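Murnero two-compartment cutlery caddy: review

Tested by Firouzeh Kermani
Category: Kitchen storage, worktop and table

The Murnero is a plastic caddy for chopsticks, spoons and other long-handled cutlery. It stands on a table or worktop and has one central divider, which gives two compartments. There is no lid and there are no moving parts. The sample was bought at full price and used for five months in a household of three, where it replaced a glazed pottery jar that had grown a brown ring at the bottom.

The criteria were the ones used for the Flundov jar and the Mahmoud wall rack: stability when loaded on one side, drainage, ease of cleaning, and how readily a single item can be taken out without disturbing the rest.

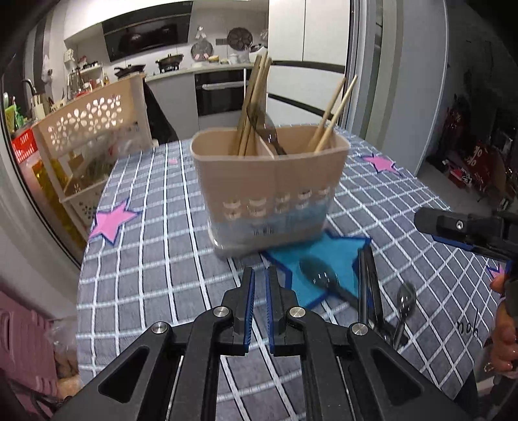
Page last changed: January. Section on drainage rewritten, score unaltered.

Construction

The body is beige, with a band of small openings across the front and a translucent bluish lower section. The tint is light enough to show whether water has collected, so there is no need to lift anything out to check. Mould lines are visible on the inside corners but have no sharp edges. The divider is rigid and did not bow when one compartment was packed full and the other left empty.

The plastic is of moderate thickness. Pressed between finger and thumb at the rim, the long sides flex slightly. The short sides do not. No cracks or stress marks have appeared.

Capacity

Wooden chopsticks are the main load in our case. One compartment takes 14 pairs of ordinary length and still allows a pair to be drawn out with one hand. More can be forced in, but the bundle then lifts as a block when a single stick is pulled. The second compartment was given over to spoons and a few loose pairs in daily use.

Light plastic spoons with long handles are the weak point. Stored with the handle up, they lean to whichever side has room and cross over the chopsticks. Stored with the bowl up they are easier to pick out by type, but the bowls catch on one another and the compartment is full after a handful of them. A third, narrower compartment would solve this. Évan Marchal, who tested the previous caddy for these pages, keeps his spoons in a drawer and regards the question as settled.

Stability

With both compartments loaded evenly the caddy does not tip under normal handling. With chopsticks in one side only, it can be pushed over by a firm knock at rim height, though it tends to slide first. On a bare worktop it slides readily. On a tablecloth it grips better, but it will drag the cloth if pushed from low down. Four small rubber feet, bought separately, cured the sliding and raised the base enough to let air pass beneath.

Drainage and drying

The earlier version of this section said that the caddy drains well. That was too generous. Water runs off the cutlery quickly and falls into the lower section, where it stays until it is tipped out. If chopsticks go in straight from the washing-up bowl, a shallow layer forms within the hour. The openings in the front help the upper part to dry but do nothing for the base.

The practical answer is to dry wooden items on a towel before putting them away. Done this way, the tips showed no darkening over the test period. Two pairs deliberately put in wet each evening had a faint sour smell by the end of the second week and were thrown out.

Cleaning

Hot water and a bottle brush are sufficient. The corners beside the divider need the brush, as a cloth does not reach them. The small openings collect grease if the caddy is kept beside the hob; at the dining table this was not a problem. No dishwasher marking was found on the sample, so it was washed by hand throughout. 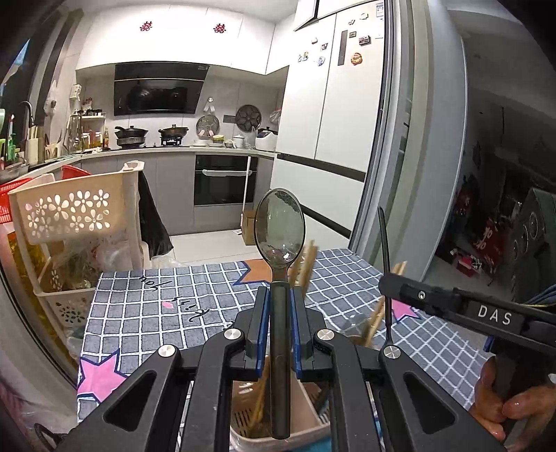 Retrieval is where the caddy does better than the jar it replaced. The rim is low in relation to the length of a chopstick, so there is plenty to take hold of, and a spoon can be lifted straight up without the handle scraping the side. Putting things back is slightly slower, as the divider has to be aimed for. Guests ignored it and used whichever side was nearer.

Comparison

The Flundov jar is heavier and will not tip, but has no divider and no way of seeing the water level. The Mahmoud wall rack drains properly and dries faster than either, at the cost of two screw holes and a fixed position. For a table that is cleared and relaid several times a day, the Murnero is the more convenient of the three.

Scores

Stability: 3 out of 5
Drainage: 2 out of 5
Cleaning: 4 out of 5
Retrieval: 4 out of 5
Total: 13 out of 20

Rubber feet were not fitted when the stability score was given.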